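# Hand-held gripper kit, as used by the Pallstead robotics club

I run the after-school club at Pallstead, and this is the kit page I keep promising people. 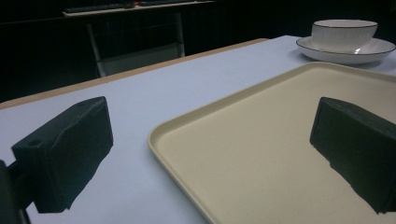
What age is the kit good for?

We start students at 12, and the younger end of the club does fine with the squeezing and carrying part as long as an older student handles the tools.

Okay, so the kit itself. It's called the Estel, and it's a gripper you hold in your hand and work with a trigger — two fingers, one bracket, a grip that fits small hands better than mine. I bought our first one with leftover bake sale money and figured it would sit in a closet. It didn't! The table-setting project ate the whole spring, and now I have kids arguing over whose turn it is to move a bowl.

## What comes in the box

- the handle with the trigger already put together
- two finger brackets, left and right (they are NOT the same, look for the notch)
- one pair of starter fingers
- a bag of screws, with a couple of spares
- a hex key
- a printed card that I would throw away, the steps are in the wrong order

You don't get a camera or a camera mount with it. Khang Tô drew up a clip for ours and the file is in the club folder if you want it. Ask me and I'll send it over.

## How we use it

Our project is called Plikuvia (the students picked the name, I've stopped asking what it means). They record themselves doing small table jobs with the gripper: pick up, carry, put down, let go. A cup onto a saucer, a spoon onto a tray, that kind of thing. The goal for the year was 1,000 clean recordings, which we then use to train the arm at the Robles lab across town. Soon-im Baek keeps the log and she is strict about what "clean" means — if you bump something on the way, you start over.

A few things I'd pass on to another club:

Open the fingers all the way before you reach in. New students come in half closed and knock the cup over.

Keep recordings short. We cap ours at 15 seconds and toss the rest.

Swap drivers often. Hands get tired and the trigger spring is stiffer than you'd think (Mohammed-Awal Korletey put a softer one in ours, and I wish it shipped that way).

## What I like, what I don't

I love that it's simple enough to take apart at the table. A student stripped a screw in the bracket and we had it back together before pickup time. I also like that the fingers come off, so anyone with an idea for a better shape can try it the same week.

The screws are tiny and they roll. Buy a magnetic dish. And the handle has no wrist strap, so I made a rule about holding it over the table only, plus a second rule about the first rule.

## Borrowing one

We have 11 kits now and lend them to other school clubs, two weeks at a time. Nermin Polat does the sign-out sheet, so leave a note for her at the front office with your school's name and the dates you'd like. Please send back the spare screws too, even if you used them, just tell us how many so I can refill the bag.

Page updated 06/04/2021. The softer springs are on order and I'll add the part number when they get here.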